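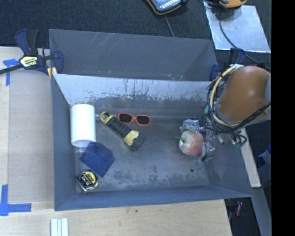
Session 6 notes: buying a picking cell (and reading the small print)

Module: Practical Automation for Small Firms
Notes by Ilham El Idrissi, revised Sep 5, 2023

Right, these are the notes for the session on bought-in kits. I've tidied them up a bit since last year, when several of you told me the pricing part made no sense, and you were right. Bring a pen, bring the worksheet from session 5, and if you missed that one please read the bit on payload first, I won't be going over it again.

The product we're looking at is the Umport bin-picking kit, sold by Cukance. I like using it for teaching as it's a middling sort of product. It does a decent job, it has a couple of really annoying gaps, and the sales sheet is written in the usual way, so you get good practice at reading between the lines.

What you get for the money

The kit is the gripper, the mounting plate, the cable set, the picking software and a year of support. You do not get an arm. Say that to yourself twice, because every year somebody costs the whole project on the kit price and then has to stand up in front of the group and add an arm to it! You also don't get bins, clamps, a table or any guarding. Cukance will sell you a "starter bench" with those things, but I'd price them yourself first.

The support year starts on the day of delivery. It doesn't wait for you to switch the thing on. One firm I helped took delivery in December, shut for the holidays, had building work after that, and had used up a good slice of their support before the box was opened. Ask for the start date to be moved to sign-off. They said yes when I asked. They don't offer.

The mixed bin test

This is the bit I most want you to take away. The sales demo uses a bin of identical plastic blocks, and anything looks clever with identical plastic blocks. So ask for a mixed bin, and choose the things in it yourself.

My own list has hardly changed in years. I want something round that bruises, so a piece of fruit or a good fake one. I want a smooth plain cylinder, a tape measure (small, heavy for its size, shiny case), something long with a fat end like a torch, and a pair of sunglasses. Then one boxy thing with odd flat faces so it never sits the way you expect.

The sunglasses are there to be awkward. Dark lenses, thin bridge, lots of empty air between the parts you could hold. When I ran the test on my own bench the Umport software kept wanting to grab them across the lenses, and I had to go into the settings and tell it to prefer the frame. It's a two-minute job once you know where the menu is. Finding the menu took me most of a morning.

Fruit is the other one to watch. A metal finger on a hard block tells you nothing about squeeze. Ask for the grip force setting to be shown to you and changed in front of you, then have the fruit picked again at the lower setting. Check the skin afterwards with your own eyes and your own thumb.

And look at the shiny things separately. Bare metal bins and shiny cases both throw light about, and I've had a kit behave perfectly in the morning and go to pieces when the sun came round. If your bench is near a window, test near a window.

Setting out the bench

A few things I do on every job, whichever kit it is.

Clamp the bins. A bin that creeps a little with each pick will ruin your numbers and you'll blame the software for it (I did, for a week).

Mark positions with tape, in a colour that stands out from the table. Corners are enough. If somebody moves a bin to clean under it you want to be able to put it back without measuring.

Sort the cables before you run anything long. Move the arm by hand or at crawling speed into every corner of the bin and watch the loop. You want enough slack for the wrist to turn and not so much that it drags over the rim. The Umport cable set is a touch long for a small arm, in my opinion, and I'd like to see Cukance offer a shorter one.

Keep the hand controller where you can reach it without leaning across the work area. Same goes for the stop button, obviously.

Reading the numbers

The sheet quotes 1000 picks between faults. Lovely figure. Now find the footnote - it's for a single item type, in Cukance's own bin, under their own lamps. On my mixed bin I ran 600 picks and logged every miss, drop and double grab on paper. You'll get a copy of that log in class, and we'll go through how I sorted a "miss" from a "drop", as it matters more than you'd think when you're comparing two sellers.

If you only have an afternoon, do 100 picks and write all of them down, the good ones too. Don't let the person demonstrating reset the bin for you between runs. Tip it out and let the things land how they land.

The rivals, briefly

Fawzy do a similar kit with softer fingers. It's kinder to fruit and I found it worse on the tape measure, which kept twisting in the grip. Their manual is much better written. Vukemgate don't sell you a kit at all, they rent you the whole cell by the month, arm included, and send someone out when it breaks. For a firm with no technical person on site I'd look at Vukemgate first, even though it costs more over time.

For next session

Fill in the comparison sheet for Umport and one of the other two. One side of paper, please. Put down the total cost with an arm, the length of support and when it starts, and the five or six items you'd put in your own test bin, chosen from what your firm handles. If you're stuck for a workplace, use the garden centre case from session 2.

The discussion board code is 2541 if you want to share your item lists before then. I do read them, usually in the evening.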